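Brilby Tabletop Challenge

The Brilby Tabletop Challenge, usually just called the Brilby, is a yearly robotics competition for student teams, in which a robot arm fixed to a table has to pick up, carry and set down ordinary household things. It grew out of an after-school club at the Brendar community learning center and still keeps a good deal of the club's easygoing character, even though it now fills the center's main hall for a whole weekend every December. Teams come from high schools, two-year colleges and, in a few happy cases, from groups of neighbors with a garage and a patient family.

The event is best known for its choice of objects. Where many school contests use blocks, balls or specially made game pieces, the Brilby uses things out of kitchen drawers, sewing boxes and thrift shops, and the teams do not learn the full list until the morning they compete.

Contents
1 History
2 Format
3 Scoring
4 Equipment
5 The object shelf
6 Practice season
7 Reception
8 Related activities
9 See also

History

The club that started the Brilby met on weekday evenings in a room shared with a pottery class. Its members had been given a secondhand arm by Gounder, a local maker of packing equipment, which had replaced its own and had no use for the old one. The arm came without a manual, and the first season was spent mostly in working out which cable belonged to which joint. By spring the students could make it wave, and by the next fall it could move a teacup from one saucer to another, slowly, with everyone in the room holding their breath.

A friendly contest against a neighboring school followed. Each side brought a paper bag of things from home for the other side's robot to pick up, and the bags were opened at the table. This is the origin of the sealed bag that is still used today, and also of the name: "Brilby" was the brand-like word one team had painted on its bag, and it stuck before anybody had thought of something more serious.

The contest opened its doors to outside teams a few seasons later. The 2018-12-07 opening day was the first to be held in the main hall, with 14 teams entered, and it is the year most longtime followers think of as the beginning of the modern event. Earlier contests had been squeezed into two classrooms, with a corridor in between that served as workshop, lunchroom and parking lot for coats.

Format

Each team is given one table, one arm and a round lasting 29 minutes. The first part of the round is for looking. Team members may walk around the table, handle the objects, measure them and talk as much as they like, and the talking is thought by many regular visitors to be the most enjoyable part to watch. Once the team captain rings the desk bell, hands must stay off the table and the robot does the rest.

There are two classes of entry. In the guided class, a student steers the arm through a hand controller or a smaller copy of the arm, watching the table directly or through a camera at the wrist. In the unguided class, the robot has to work from its own program, and the students may do nothing except stop it. Most teams spend a season or two in the guided class before trying the other one, though the rules do not ask for it, and every so often a brand-new team goes straight into the unguided class and does perfectly well.

The tasks themselves are printed on cards and read aloud by the table judge. They are worded the way a person might ask for a favor across a kitchen: put the spoon in the mug, stand the bottle up again, move the soap to the other dish. Newer cards ask for two or three steps in a row, and the judge reads them all at once, so a team has to decide for itself how to split up the job.

Scoring

A perfect score is 497 points, an odd figure that dates from the club days, when the students added up the values of every card they had written and saw no reason to round the total. Points are given for finishing a task, for setting an object down gently and for leaving everything else on the table undisturbed. Points are taken away for drops, for knocks and for any object that leaves the table.

A team needs 70 points to be listed in the final results. Teams below that mark receive a written note from their judge in place of a rank, and these notes have become rather prized. They tend to run to a full page, they are kind, and they say plainly which joint was shaking and what the judge would try next. Several teams have kept theirs pinned above their workbench for years.

Ties are settled by a single extra card. Both robots work from the same card at neighboring tables, and the quieter of the two finishes is preferred, which in practice means that a whole hall full of people goes silent to listen to somebody's robot put down a plate.

Equipment

Any arm may be used if it fits on the standard table and can be stopped with one hand. Many teams build their own from kits or from printed parts, and others borrow from a college lab. The center keeps a small pool of loan arms for teams that have none, along with clamps, power strips and a drawer of spare screws that is refilled far more often than anyone expects.

The gripper is where teams differ the most. Flat, parallel fingers are easy to build and good with boxes and books, but they let round things roll. Curved fingers that close from both sides hold a rod or a handle more surely, although a smooth, tapering shape can still slide downward if it is pinched too close to the narrow end. Teams deal with this in their own ways, some by adding strips of rubber from Stiltex, a supplier of grip sheeting that gives its offcuts to the event, and some by closing more slowly and checking the hold before they lift.

Wrist cameras are allowed in both classes and are now very common. They give a close view of whatever is between the fingers, which is a great help in the last inch of a reach. The drawback, as most teams discover in their first week, is that a long object held upright will hide a good part of what lies beyond it.

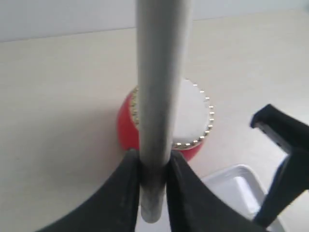

Experienced drivers therefore make a habit of looking over the whole table before picking anything up, and fixing in their minds where each object stands and which way its opening or handle faces. Some teams have one member call out directions from the side while another drives. In the unguided class the same idea takes the form of a first picture, taken with the gripper empty and stored by the program, which the robot can go back to when its view is blocked later on. Second cameras on a stand are allowed too, and they are popular with teams that have a spare one and a steady shelf to put it on.

The object shelf

Between events, the objects live on a long set of shelves at the back of the center. The collection has been built up from gifts and rummage sales, and it leans toward things that are a little awkward: lids without pots, trays with rounded rims, trimmed boxes, rolling pins, soft cushions, slippery tubes. Nothing sharp is accepted, and neither is anything a donor would be sad to see chipped.

The bags for each round are packed the night before by former competitors, who are trusted to be fair and are widely suspected of being mischievous. Every bag must include something rigid, something with a curved side and something that the packers themselves would find hard to pick up. Decorated objects are welcome, and they cause more trouble than one might guess, because shiny trim can confuse a program that looks for edges or bright spots. A team that has practiced only with plain cups may have a difficult morning.

Practice season

Practice begins at the start of the school year and takes place at the teams' own schools, with open evenings at the center for those who want to try the real tables. New members normally begin by moving one object to one marked spot, over and over, until they can do it without looking at the controller. After that they add a second object, then a tray, then something in the way.

Many teams record their practice runs and go through them together afterward — partly to find mistakes, and partly for the simple pleasure of seeing a good one again. Recordings from teams that agree to it are kept in a shared library at the center, where unguided teams use them to teach their programs. The library also holds plenty of failed runs, and the organizers ask that these be handed in along with the successes.

Reception

Parents and teachers have generally been fond of the Brilby for its low cost and its gentle pace. A team can take part with a borrowed arm and a box of things from the kitchen cupboard, and younger brothers and sisters in the audience have no trouble following what is going on. Some college teams have found the rules too loose, especially on lighting, which is left to whatever the hall windows provide in December. The organizers have tried shades on two occasions and taken them down both times, as the tables nearest the wall became too dim.

The sealed bag has also been argued over. Critics say that luck plays too large a part, and that one team may draw a tidy set of cups while the next draws a bag full of scarves. Since the move to the main hall, each team may turn back one bag and take another, unopened, in its place.

Related activities

The center runs a beginners' class called Brilby Bench, in which students share an arm in pairs and learn to change a gripper, set a safe speed and write a task card of their own. The best cards from the class are added to the competition deck. A repair evening is held in the week after the event, and teams are encouraged to bring whatever broke.

See also

Brendar community learning center
Educational robotics
Robot gripper
Teleoperation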